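Robot arm and a front loader: what rules do you work to?

Posted in Home and Small Workshop Automation
416 views

Neelam Maurya
We have a two-finger arm on a Tolberg base and want it to move washing between a basket and a front-loading machine. It manages most of the time. My trouble is that there are three of us running it and we all do it differently. One stands next to the arm, one leaves the machine plugged in and switched on, and one lets it go at full speed because it saves a few minutes. I have to write one sheet of rules that goes on the wall. What should be on it? The supplier's booklet has 48 pages and most of it is about mounting bolts.

Dorothy Hartley
We had the same argument. Our sheet says:

Washing machine off at the wall before the arm is powered.
Stop button in somebody's hand, not on a shelf.
Everyone outside the tape line while the arm is live.
Slow speed for anything inside the drum. Full speed is only for the move across the floor, and only if the area is clear.
If cloth catches, stop the arm first, then go in and free it by hand. Do not try to back it out under power.
Basket goes on its floor marks every time.
Write down every stop and what caused it.

The basket rule sounds fussy but it was moving a bit with each load and the arm kept catching the rim. We used Pretamik floor tape. You should also do a proper written risk assessment for your own room, as a sheet of rules doesn't replace one. Look at the whole job, including the person who reaches in to free a sock.

Armindo Nogueira
just dont stand near it. ours has done 3,000 loads and no problems

Dorothy Hartley
Armindo, do you log the stops, or only the finished loads?

Armindo Nogueira
finished loads

Lerato Tshabalala
I agree with Dorothy's list. Two things to add.

Check the fingers before each session. Look for loose bolts and for sharp edges or burrs that could snag cloth. We do a full check every 1,000 cycles as well and the date goes in the log.

Also, the door. Ours is opened and closed by a person with the arm stopped. The rule is that you look along the bottom of the opening before you shut it. Small pieces end up there, and a camera higher up may not see them. If the arm reports the drum as empty, that doesn't count as a check.

Photo added, drum and basket from the wrist camera.
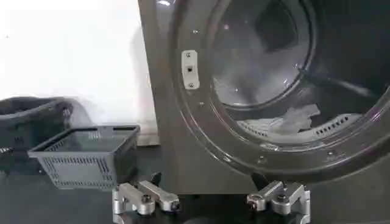

Page 1 of 3

Look at the grey cloth low down in the drum, just inside the opening. It is the sort of spot I mean. The basket is on the floor to the left of the machine, with the fingers low in front.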